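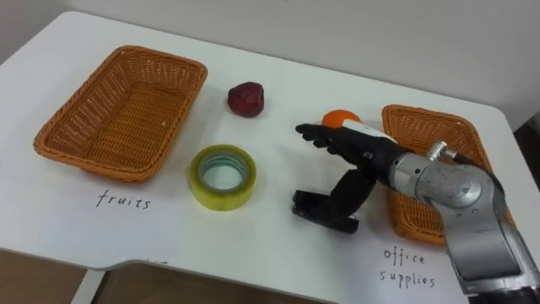
Two baskets on a white table, the left one with the word "fruits" below it.

The Width of the Room

When Tibor Bíró died he left 61 works, and one of them was only a rope. The gallery Sulero in Drisska asked me to install it, and I said yes before I asked how long it was.

It was 400 meters long. It came in a crate with a single page of instructions, typed, signed by Bíró in green ink. "The rope must cross the room until it is the width of the room." Mariann Somogyi, the director, read this sentence to me on the telephone, two times, slowly, as if I was the one who had to forgive it.

"You worked for him," she said.

"I worked for him one summer. I made the coffee and I sanded the feet of chairs."

"So you know how he thought."

I took the train on Sunday. The room was on the upper floor, long and cold, with windows on one side. Chi-keung Hsueh, the technician, had already put hooks in both walls, at the height of his own belt. He asked me if the height was good. I had no opinion, so I said it was very good, and he was pleased.

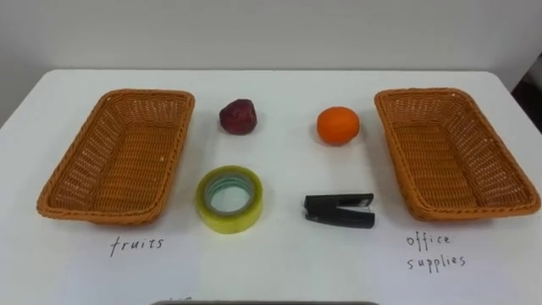 We began at the door. Chi-keung walked with the rope to the far wall and I walked back with it, and after each crossing we stopped to pull it straight. It smelled of tar and a little of onions. By noon I had a blister on each thumb. The lines of rope lay side by side in the air like a page of a school notebook, and I could not see that the room became any wider or any smaller.

Mariann came up with soup. She stood at the door and looked for a long time.

"In the photograph from Yu it goes up to the ceiling," she said.

"There is a photograph?"

She had it in her coat. It was a gray print, not sharp, and in the middle of it stood Bíró himself, young, behind the ropes, with his mouth open. He was saying something to the person with the camera. I turned it over. On the back somebody had written in pencil: too much, take away half. 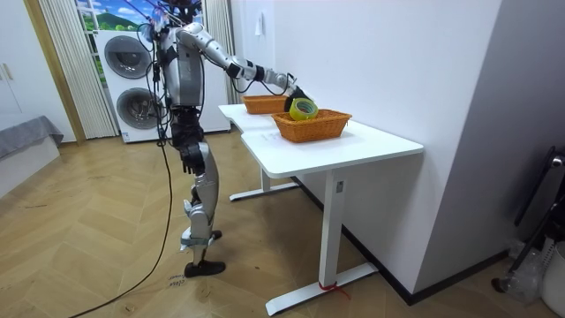 A roll of clear tape, held over a basket.

We argued about the pencil until it was dark. Chi-keung believed it was Bíró's hand. Mariann compared the letters with the signature and said the k was wrong. I remembered how he used to speak to us in the studio. He never said "too much." He said "more," and when we brought more, he went out to smoke.

"If we take away half, what do we do with the other half?" Chi-keung asked. "It is one rope. I will not cut it."

"Leave it in the crate," I said. "With the end going in."

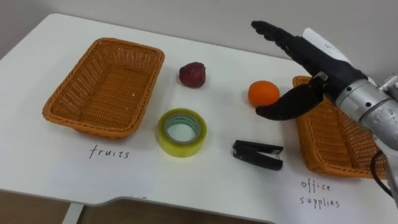 The label was the last problem. Mariann wanted the title, the year and the length, but which length? The 400 meters, or only the part that people could see? I typed it three times, and each time it promised something that was not in the room. I thought of a word like "fruits" written neatly in black on a white table, under a basket with nothing in it. A visitor would still look into the basket. So I left the number as it was, and under it I wrote only "rope."

Chi-keung pulled the last line tight and the hook gave a small sound, but it held. Then we saw that we could not reach the door. We had started there in the morning, and now the rope was between us and the stairs, line after line of it. Mariann stood on the other side with the empty soup bowls.

"Go under," she said.

I went down on my hands and knees. The floor was dusty and the ropes passed over my back, one and then another, and I was trying to count them for the label when I heard Mariann open her camera case. I looked up and said, "Wait."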